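Equipment budget - where we are, what we still need from you

Quick one, as the figures have to go in before the end of November and I've only got half of them back. If you run a bench, please read to the end.

Two quotes in for the second arm. Skodach came back at 1,659 a quarter on a lease, servicing included, fingers not included. Clernetti want 2,175 a quarter but that covers fingers, a spare wrist camera and a call-out within the week. On paper Skodach is cheaper. Once you add what we spent on fingers last year the gap is a lot smaller than it looks, and Endang Gunawan has the sums if anyone wants to check them. Please do, she did them late on Sunday and says so herself.

Tkachuk also asked to quote. Told them yes but they have to send it by the same date as everyone else. Nothing yet.

What we are not doing: buying outright. Went round this in spring, same answer. We haven't got the money in one lump and the arm we own outright is the one nobody will service any more. 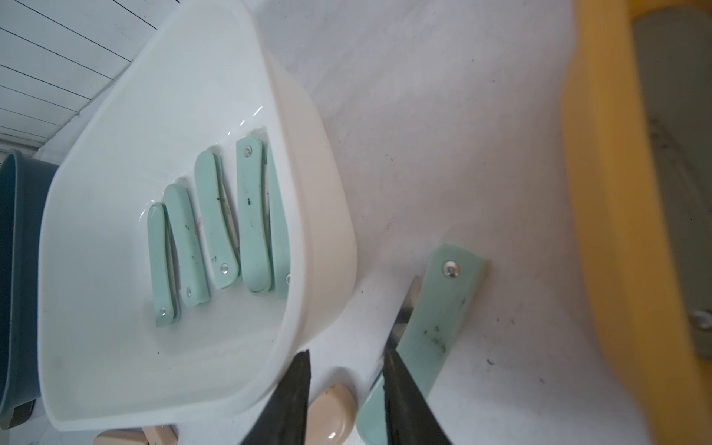

Consumables are the bit that always gets forgotten, and last year they were lumped in with "sundries" and we overspent by the summer. So this time they get thier own line. Fingers first. Every bench to put down how many pairs they got through and what they were handling. Folding knives are hard going - steel blade, rivets, slim handles side by side in a bin - and the sorting bench should say so in the request instead of just writing "fingers, black". Scratches on them don't count as a reason to replace by the way, grip does. Bins second: the white ones with the sloping front are worth having more of, you can come in low over the front edge and there's room to get at a handle. Endang wants 15 more. I've put in for 15 and expect to be argued down.

Then cleaning stuff. Cloths, wipes, the spray. Specks and smudges on white tops get picked up by the vision software as things to grab, and we have lost time to it. Cheap to fix, so it goes in.

Software. Plekitz licence is up for renewal, price is the same if we take 2 years, goes up if we take one. I've pencilled in two. If anyone is seriously planning to move off Plekitz tell me now and not in January, I can't claw it back after signing.

Training. There is a small pot. Last year it went unspent and so it was cut, that's how it works. Clernetti run a one day course at their place on changing fingers and resetting the wrist, travel on top. Would like three people on it, at least one from the late shift. Names to me.

Space - if the second arm comes it needs a bench of its own, a proper socket and a guard. The guard is not in either quote!! I've asked both firms to price it seperately. Until I hear back there's a blank on the form, please don't fill it in with a guess.

What I need from each bench:

Pairs of fingers used since last budget
What you handle most, in plain words
Bins wanted, which size, which colour if it matters to the camera
Anything broken that you've been working round and not reporting
Names for the course

One side of paper is plenty. Hand it to Endang or leave it in the tray by her door, not in my email, I will lose it.

Form goes off at 4pm on the last working day of the month. Anything after that waits till next year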